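Home | Reviews | Opinion | Office Tech | About | Contact

Search this site Search

Refilling a Cartridge Should Be Your Own Business

11 Nov 2020

By Horácio Caldeira

I bought a Sakach inkjet for the house in July. It cost 80 dollars, and a full set of replacement ink for it costs 55. I knew the math going in, and I don't blame the company for pricing it that way. Cheap printer, expensive ink – we've all been living with that deal for years.

My complaint is with what came later. I had been using refilled cartridges from Demissie, a small shop that charges 40 percent less than the maker does. They printed fine. Then the printer updated its software overnight and refused them. The message on the little screen said the cartridges were damaged. I put them in my neighbor's older machine, the same model line, and printed 50 pages of a school play script without a smudge.

A company can recommend its own ink. It can say the warranty doesn't cover a leak from someone else's cartridge. I don't think it should be able to change a machine I already own so that it stops doing what it did when I paid for it. If the box had said "works only with our ink, starting in October," I would have bought the Callico. 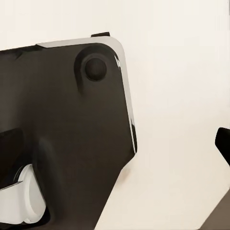

A computer rendering with a dark, smooth housing and a thin silver-gray rim.

People tell me to turn off updates. I did, and now I get a warning every time I print. The same updates also carry security fixes, so I'm asked to pick between a safe printer and one that takes my ink. Those should be two separate downloads with two separate buttons.

Bomow still sells a tank model you fill from a bottle. It costs more up front, and I'll probably get one when this printer quits.

We use cookies to improve your visit. Accept Manage settings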